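The Sim Screen at Pack Line 2

I have packed boxes at the Kerr building for long enough to have outlived three coffee machines and one loyalty program. Now I'm told I will be working alongside an arm. It isn't here yet. What we have is a monitor on a rolling cart, parked where the good stool used to be, on which the arm practices being here.

The outfit supplying it is called Dindelitz, and the project has a name, Trirus, which sounds like something you'd get a shot for. The plan is that the arm rehearses on a computer all fall and shows up in person in November, presumably rested. Us they trained in one afternoon, with a binder.

I've been watching it on my breaks. You get the view from the wrist, more or less, so you spend your lunch looking out between two big black fingertips like a lobster considering its options.

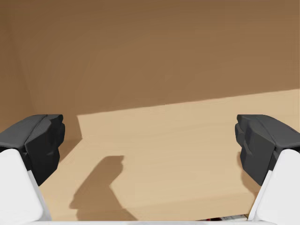

My job changed before the thing ever touched a carton. I used to grab a box, look at it, and put it where it went. Now I fill in a sheet about how I grab it. Which side faces me, which hand, did I turn it. The sheet has 62 lines and wants to be done twice a shift. Try describing how you pick up a box of cereal sometime. By line 20 you won't be able to do it anymore. I dropped more in the first week of the sheet than in the whole year before, and there's a line for that too.

The practice room on the screen is brown walls and a tan floor. No forklift, no radio, no guy from receiving asking if you're going to finish that. I'd be pretty good at my job in there myself. 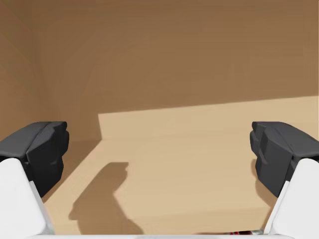

What they told us about hours

The memo from Daston, who own the building and by extension us, says no positions are going away. It says this in the first paragraph and again in the last, and I would have felt better with just the one. Pack Line 2 goes from doing everything to doing "exceptions," meaning whatever the arm can't handle or puts down crooked. The target is 204 cartons an hour between the arm and one person. The one person is the part we discuss in the parking lot.

To be fair, my wrists are 55 years old and they have opinions. If something else wants to do the reaching, fine. The older packers mostly feel that way. The younger ones want to know who gets trained to fix it, and so far the answer is a phone number.

I asked the tech who brought the cart what counts as an exception. Crushed corners, wet labels, anything lying on its side. So I get the ugly ones and it gets the ones standing up straight with the Nutrition Facts showing.
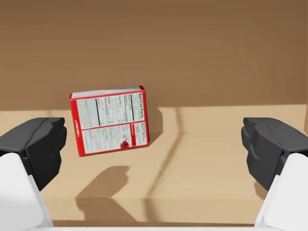
I've started stacking my own boxes neater, which annoys me. There's no reason to. I think it's the same instinct that makes you clean the house before the in-laws come.

Anyway, the stool is now by the shrink wrapper, if anybody from second shift is reading this. Please stop taking it to the dock.

Recent posts
The Binder, Reviewed
Coffee Machine Number Four
Why the Dock Door Sounds Like That
My Twice-a-Shift Sheet, Line by Line
Things I Have Found in the Returns Bin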